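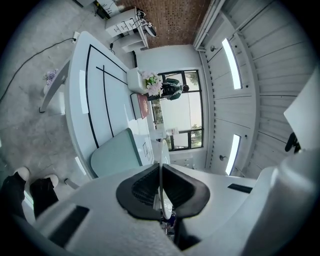
Cropper

Section 4: Setting Up and Dressing the Front Desk

By the time you reach this section your Tandevura desk should be standing on its own legs, and if you are anything like me you have already sat down at it once or twice to see how it feels. Good! Now comes the part I like best, which is getting the desk settled into its spot by the window and putting the few nice things on it that make people want to come over and sit. Take your time with this. A front desk gets looked at all day long, and half an hour spent fussing over it now is half an hour well spent.

You will need two soft cloths, a small bowl of lukewarm water with a drop of dish soap, a set of felt pads, and a second pair of hands for step 2.

Placing the desk

1. Clear and sweep the floor where the desk will go. On bare concrete, please sweep twice. Grit gets under the feet and grinds away at them every time somebody leans on the top.

2. With one person at each end, lift the desk and walk it into place. Keep the long side running toward the window if your room allows it, so that daylight falls along the whole length of the top.

CAUTION: Lift, do not drag. The legs are set at an angle and are not meant to be pulled sideways under load. Never lift by the edge of the top alone.

3. Leave a good walking space between the far end and the window. Somebody will want to get to the blinds, or to the low drawers if you keep a cabinet under the sill, and they shouldn't have to squeeze past the flowers to do it.

4. Stick the felt pads under the feet and press down gently on each corner of the top. If it rocks, turn the leveling foot nearest the low corner a quarter turn at a time until it stops.

Cleaning the glossy top

5. Wipe the top with the damp cloth, then go over it right away with the dry one. The thin black lines are inlaid, and you may follow them with the cloth along their curves if you find that easier (I always do, it is oddly soothing). Water left standing on the lines can dull them over time.

6. Crouch down and look across the surface toward the light. A glossy white top will show you the ceiling lights as little bright patches, and any smears you missed will show up around them. Buff those out with the dry cloth.

CAUTION: No scouring powder, no glass cleaner, and no rough sponges on the gloss finish.

Dressing the desk

7. Start at the far end with the planter. We like a square white box filled with pale pink flowers and plenty of green leaves, because it sits quietly against the white top and still gives the eye somewhere to rest. Put a thin liner inside the box first, even if you are using artificial stems, and felt underneath it.

8. Set a shallow white tray just in front of the planter. The guest book, folder, or menu belongs on the tray and should not go straight on the desk. A dark red cover looks very handsome here. If yours has an emblem on the front, turn it so that a visitor sees it the right way up.

9. Stand your small paper sign farther along, close to the window. Fold the base back firmly so it stays upright when the door opens. One sign is plenty!

NOTE: Strong sun will fade both paper and covers. In a very bright window, swap the sign every June and bring the tray in a little from the glass.

10. Bring up the chair last. The Trustach chair in light teal has a rounded back that tucks in partway against the desk. Leave it slightly out if you would like visitors to feel they may sit down, and check that the back does not touch the edge of the top.

11. Walk to the door, turn around, and look at the whole thing the way a visitor would. Move one item if you must, and then leave it alone until tomorrow.

Weekly care

Lift the planter and the tray, wipe beneath them, and put them back. Check the felt every 12 weeks and replace any pad that has gone flat. Spare pads come in packs of 4 from the Cliltari parts counter.

Section 5 covers the cable tray and may be skipped if you did not order one.

Comments (3)

deskbound_in_dayton
Thank you for the looking-across-the-surface trick. I had been wiping ours every morning and leaving the same streak in the same place every time. Does the soap mix work on the matte top too?

Cropper
Yes, same mix, but wring the cloth out a little more on the matte.

mossandmug
We put the planter at the near end and people kept bumping it with their bags, so I moved it last night. Much better. I did need two packs of pads, as our floor is pretty uneven.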